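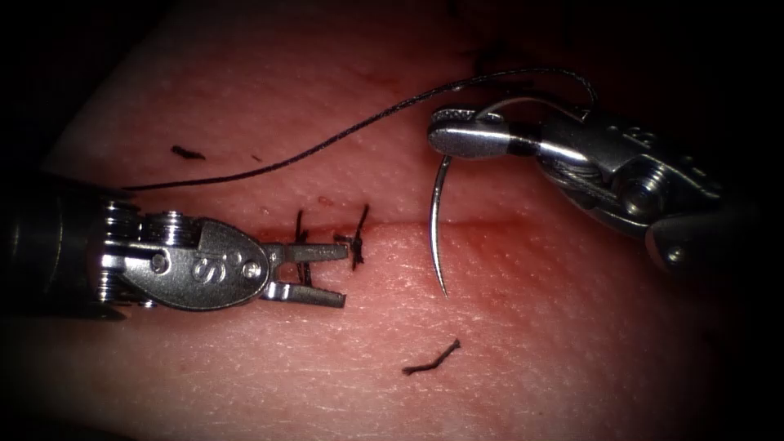
The Long Way Round a Hole in a Jumper

Home Features Food Gardens Letters Subscribe

06/11/2024

My grandmother kept her darning wool in a toffee tin, and for years I believed that all toffee tins came full of wool. She darned in the evenings with the wireless on and hardly looked down. I never asked her to show me how, and by the time a moth had got into my favourite cardigan last October it was far too late to ask. So I did what people in Larkard seem to do when they are stuck, and went to see Theano Pappas.

Theano has taught mending above the old seed merchant's for 24 years. There is a long table, a kettle that takes an age, and a window that looks over the river, and on the evening I went there were seven of us round it with our coats still on (the heating has its own ideas about autumn). I had brought the cardigan in a carrier bag and was rather ashamed of it. She held it up to the lamp, poked a finger through the elbow and said she had seen worse on a bishop.

You begin, it seems, well away from the hole. I had expected to go straight for the damage and pull it shut, as I did with my school socks, leaving a hard little knot that rubbed all day. Theano made me start in the good wool, a finger's width out, and run my rows up and down through stitches that had nothing wrong with them at all. It felt like a great deal of fuss. My neighbour, Necati Gezer, who was putting a new pocket into his work trousers, told me he had thought the same and had unpicked his first darn 3 times before he gave in and did as he was told.

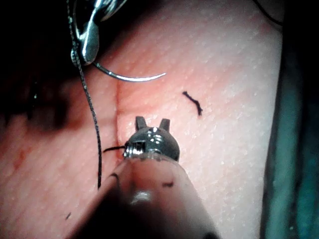

Then there is the matter of tension, which took up most of the evening and a fair bit of the walk home. Pull too tight and the cloth puckers; leave it slack and the patch bags out like a pudding cloth. Theano's advice was to breathe out as you draw the thread through, and I can only tell you that I spent an hour puffing like a small steam engine and my rows did get flatter.

Thread has its own loyal followers. Mehwish Magsi will only use wool she has unravelled from something else, and she keeps it wound on bits of card with the name of the jumper it came from. Shiela Samonte likes a bright colour that shows, so that her son's grey pullover now has a mustard elbow and a green cuff, and he apparently won't wear any other. I chose a navy that was very nearly right. In daylight it isn't right at all, but I have grown fond of it.
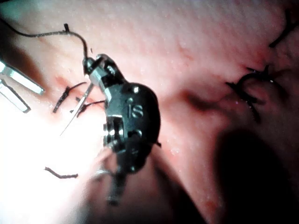
What I hadn't expected was how much talk there would be. With your hands busy and your eyes down you will say almost anything, and I heard about a wedding in Perrin, a quarrel over a hedge, and the best way to cook quinces (slowly, with the peel left on). Somebody's tea went cold and was drunk anyway. When Theano finally looked at the clock it was well past nine and I had filled in a hole the size of a penny.

The other elbow is still to do. I have put the cardigan on the arm of the chair with a needle ready threaded, and the wool is in a biscuit tin until I can find one that used to hold toffees.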